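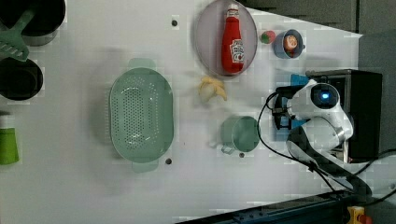 Ticket 822
Site: Clodthorpe, demo kitchen
Opened: 19 March 2026
Category: Furniture / fittings
Priority: 3
Status: Open, waiting on parts

Problem reported
Water gets through the holes in the white tabletop when the colander is set down after rinsing. It drips into the drawer below. Paper liners in the drawer were replaced once already.

Checks
1. Emptied the drawer and dried the underside of the top. No swelling found.
2. Poured 620 ml of water through the green colander over the sink, waited 134 seconds, then put it back in its usual place on the left, between two of the holes. Drips in the drawer after almost a minute.
3. Repeated with the colander standing on the gray oval plate. No drips. The ketchup has to be kept somewhere else if the plate is used for this.
4. Moved the mug away from the hole next to it and wiped the area. No change.

Cause
Holes are open all the way through. The Cirnero cover caps ordered in September were never fitted. Caps in the spares box are from Lacson and too wide.

Workaround
Drain the colander over the sink before it goes on the table. Keep the pots where they are on the left side.

Next action
Order Cundent push-in caps, dark, with seal. Refit, then repeat check 2 with the same amount of water. Replace drawer liner after the test. Close if dry.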